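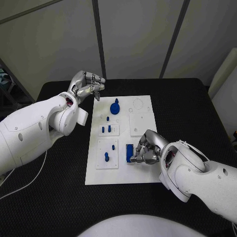 Brurnard Moves Board Assembly Work to Two-Armed Robot Cell at Stondcombe Site

Operators shift from repetitive part placement to setup, checking and program correction

STONDCOMBE, 2024-12-24 – Brurnard, a contract assembler of small mechanical units, has started regular shift operation of a two-armed humanoid robot cell at its Stondcombe site. The cell, designated Cloro, handles pegs, blocks and gear-type parts and seats them on flat assembly boards. It replaces a manual bench station that had been staffed on both day shifts.

The Cloro cell uses a fixed torso with two arms, each fitted with a multi-fingered metallic hand. The hands handle parts of different shapes without a tool change. Blue parts and a white board are used for qualification runs, which gives the vision system a consistent contrast between part and receptacle. Production parts are introduced by family after each family has passed qualification.

"The old station was limited by the gripper more than by the operator," said Cristian Apaza, manufacturing engineering lead at Brurnard. "A parallel gripper that held a round peg well held a rectangular block badly, so we changed fingers several times per shift. With a full hand we change the grasp in software. The cycle is slower per part than a dedicated fixture would be, and for our batch sizes that is acceptable."

Scope of work

Brurnard assembles in short batches with frequent changeovers. The current library for the cell covers 161 placement routines, each defined by a part, a receptacle and an approach direction. Routines are written and maintained on site using Ticona, the company's internal sequencing software. An operator selects the routines for a batch, confirms the board position and releases the cell. If insertion force exceeds the set limit, the arm stops and the operator is asked to accept, retry or remove the part.

Force limits are stored with the routine and cannot be changed from the operator panel. Changes require a second sign-off from engineering.

Changes for operators

No positions were removed as a result of the installation. Two operators per shift are now assigned to the cell area in place of the former bench crew, and the remaining staff have moved to final inspection and kitting, where the site had open positions. All affected operators kept their pay grade. Those who completed cell training moved up one grade.

Training takes two weeks. The first covers safe entry, stop and restart procedures, and hand inspection. The second covers routine selection and correction of taught positions. Operators are authorized to adjust a taught position within a fixed tolerance without calling engineering, a permission they did not have under the previous setup.

"Before, I placed the same pegs for most of a shift and my wrist was sore by the afternoon," said Deisy Agudelo, assembly operator. "Now I spend that time on setup and on the faults. There is more walking and more reading. Some of the fault messages were hard to follow at first, and we asked for them to be rewritten."

The messages were revised following operator feedback. Duván Londoño, shift supervisor, said fault handling remains the main source of lost time. "Most stops are tall pegs that go in at a slight angle. The operator clears it quickly, but it is still a stop. We log each one by routine so engineering can see where the approach needs work."

Ergonomics and safety

The site safety group reviewed the former bench station and the new cell before release. The review recorded a reduction in repeated pinch gripping and in forward reach over the bench. It also identified new tasks that need monitoring, mainly bending during board exchange and prolonged standing at the panel. A height-adjustable panel mount has been ordered.

Entry to the cell during operation is not permitted. Boards are exchanged with both arms parked and drive power off.

"We treated the hands as a wear item from the start," said Ehsan Golestani, who is responsible for equipment maintenance at the site. "Finger joints are checked at each shift change and cable routing at the wrists is checked weekly. The operators do the first check and we do the second."

Next steps

Brurnard plans to add routines for mixed boards, on which gear-type parts and pegs are placed in a single sequence, in February. A decision on a further cell will follow a review of stop rates and operator workload. Eetu Laaksonen, operations director, said the review will include written input from both shifts.

About Brurnard

Brurnard assembles small mechanical units in short and medium batches for equipment manufacturers. Services include kitting, assembly, inspection and packing – all carried out at the Stondcombe site.

Media contact: Brurnard Communications, Stondcombe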